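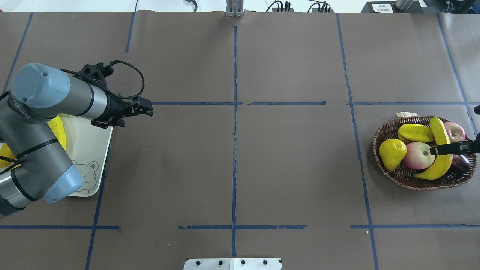 How many demonstrations does it take before a two-arm sorting policy is worth testing?

For fruit moved between a tray and a basket, we now plan on 300 clean episodes per task before the first training run. With fewer than that, the policies we trained in January reached the right part of the table and closed the gripper in the wrong place. With more, grasp accuracy kept improving, but slowly, and operator time became the larger cost.

The count refers to episodes kept after review. The Birkum teleoperation set stands at 548 recorded episodes. Of these, 171 have been marked for removal, most of them for one of two faults: the operator paused for longer than the trim limit, or both arms were commanded into the same space and one had to back out. A pause looks harmless on playback. In training it teaches the arm to hover, and a policy that has learned to hover will do it over any object it is unsure of.

Operators should note the following changes to the recording procedure.

Start each episode from the home pose and hold still until the tone sounds. Episodes that begin with the arms already moving will be rejected by the checker.

Use one arm per object wherever the reach allows it. Handovers between arms belong to a separate task and have their own task code. Please do not mix them into the sorting set, even when a handover would be quicker.

Approach curved fruit from above, with the fingers across the narrow part. The bananas roll if they are gripped near an end, and the correction that follows is hard for the policy to copy. Where fruit is lined up closely, take the outside piece first.

Change the starting layout between episodes. The tape grid on the table is there for this: the layout sheet gives a cell for the tray and a cell for the basket, and small errors in placement are fine. A tray lying across a line still counts as in the cell named on the sheet, provided most of it is on that side. The order of fruit in the basket is left to the operator and should not be tidied.

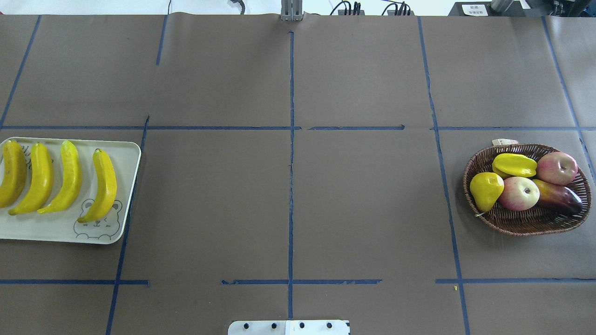

Akpalu wrote in after the last issue to say that hand guiding gives smoother paths than the remote rig, and asked why we had dropped it for this task. Smoothness was never the difficulty. When an arm is guided by hand, the operator's own arms and sleeves get into the camera view, and the policy can come to depend on them. The forces read at the wrist are also wrong, as they include the person pushing. We still use hand guiding for single-arm work where the camera view is not part of the input, and the paths from it are good.

Akpalu's second point was that remote operators lose their sense of depth and come down too hard on the fruit. We agree. The Inditz controllers have a vibration cue for contact, but it was set too low to be felt through gloves. It has been raised on both stations. Operators who find it distracting can lower it one step, and should write the setting in the session log.

The review backlog is being worked through in order of recording. Until it is cleared, please hold off on relabelling older episodes by hand – the checker will overwrite any labels it did not write itself. The revised layout sheets are in the Hillow shared folder under the sorting task, and printed copies are kept at each station.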